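Mollthorpe College, Student Success 101
Notes for session 6: How financial aid appeals work

Read your award letter before you appeal it. Every year people appeal a number they have misread, and the aid office, which has a long memory, is very patient about it.

An appeal asks the office to look again at your family's ability to pay. Job loss counts. Medical bills count. Disliking the number does not, however sincerely.
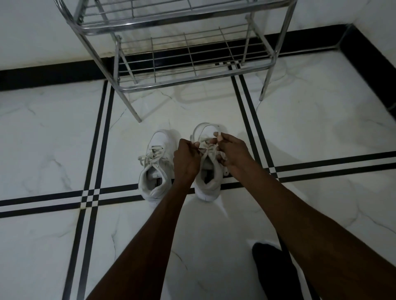 Documentation decides most appeals. Staple nothing, label everything, and put the letter on top. Sort your papers into two levels, like the upper and lower shelves of a wire shoe rack: proof of income above, proof of what changed below. Whatever fits neither level probably belongs at home.

Worked case: the Urncombe grant was cut by $1,651 after a parent's hours dropped. Last year's tax return was all the office had, so last year's income was all it saw. The appeal needed pay stubs and a letter from the employer.

Appeals close in April. Keep the letter to one page.

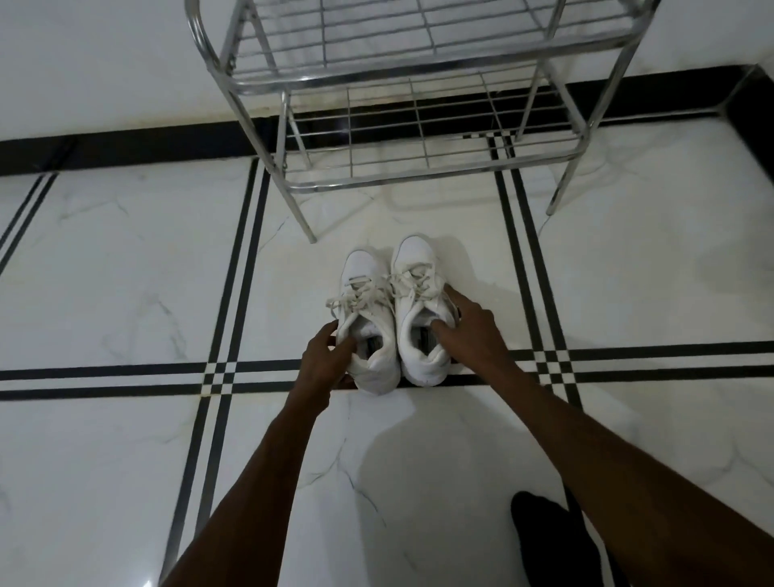 Natália Nogueira objects to the one-page rule: hers ran to two, with a table, and it was granted. Fine. If your table is as good as hers, take the second page.

For next time: chapter 9, and bring a draft. A draft has sentences in it.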